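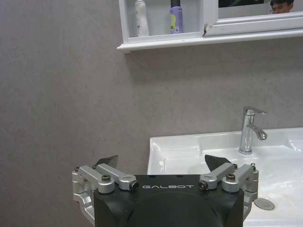 Home Kitchens Bathrooms Utility Sinks Taps Spares Trade Basket

We use cookies to remember your basket and to find out which pages people leave fastest. Accept all / Manage settings

Hedero utility sink
by Jerner

A plain sink for people who wash things other than their hands. Muddy boots, paint rollers, the grill pan that has been "soaking" for longer than anyone in the house will admit. The Hedero has been in our range since January, and it has sold steadily to buyers who came in asking for something prettier and then remembered they own a dog.

It does not have a waterfall feature. It does not light up. The bowl is deep, the corners are rounded so that a cloth reaches into them, and the bottom slopes to the waste properly, so you won't be chasing the last cupful of grey water round with your hand.

The rim

We get more letters about rims than you would think. The front rim on the Hedero is the part you lean on, rest a bucket against and knock with the edge of every oven tray you own, so it is thicker than the other three. If you are short, you will find it comfortable. If you are tall, please read the bit about fitting height before you drill anything.

Arlo Doucet, who drew the first version, wanted a knife-thin edge all the way round. We made one. It looked marvellous and took the skin off two knuckles in the workshop before lunch. The drawing is still pinned up in the office and the sink is in a cupboard.

Sizes and fitting

Width 60 cm. Depth front to back 50 cm. The bowl takes a standard mop bucket standing upright, with room to get the handle out again.

Fits on wall brackets (supplied) or on the Lindqvist stand (not supplied, sorry, it's a separate order code and always has been). Wall brackets need a solid wall. A partition wall will hold the sink perfectly well right up to the moment you fill it.

Set the rim level with your wrist when your arm hangs straight. The fitting sheet gives a figure in centimetres too, but the wrist method has caused fewer complaints. Where two people of very different heights share a sink, go with whoever does the washing up. You may want to settle that before the fitter arrives - his time is charged by the hour.

Tap holes: one, ready cut. A second can be knocked through from beneath along the marked line. Do this before fitting. People do it after fitting, lying on their backs, and then they ring us.

In the box

Sink, brackets, basket waste with plug and chain, fitting sheet, and a small bag of screws containing one more than you need. Tap not included. Trap not included either, and it is the thing everyone forgets, so put one in your basket now while you're here.

Cleaning

Warm water and washing-up liquid, then a rinse. Tea stains come off with bicarbonate of soda and a bit of patience. Don't use wire wool. We know your mother used wire wool. Limescale round the waste can be dealt with by leaving a vinegar-soaked cloth on it for an hour, after which the room will smell like a chip shop until you open the window.

Boiling water is fine if you run the cold tap with it. The bowl doesn't mind much, but plastic pipework does.

Delivery

The Hedero goes out on a pallet and the driver delivers to the kerb. He is a pleasant man with a bad back and he is not going to carry it upstairs. Check the rim and corners before you sign, and write "not checked" if you haven't had the chance. Photographs of any damage should reach us within 5 days.

Returns are accepted on unfitted sinks in the original packing. A sink that has been fitted, used and then taken out again because it "feels different now" is a used sink, and we have a shelf of those already.

Goes with

Bretitum wall tap, long spout. Reaches the middle of the bowl, as a spout should.
Lindqvist stand. Four adjustable feet, for floors that aren't flat, meaning all of them.
Hedero draining board. Hooks over the left or right side. Holds more than it looks, less than you will put on it.

Price £200 including VAT. Spare plugs and chains are kept in stock and posted the same day.

Page last updated 2023-06-01

Join our newsletter for offers and the odd article about grout. Enter your email address. Unsubscribe whenever you like.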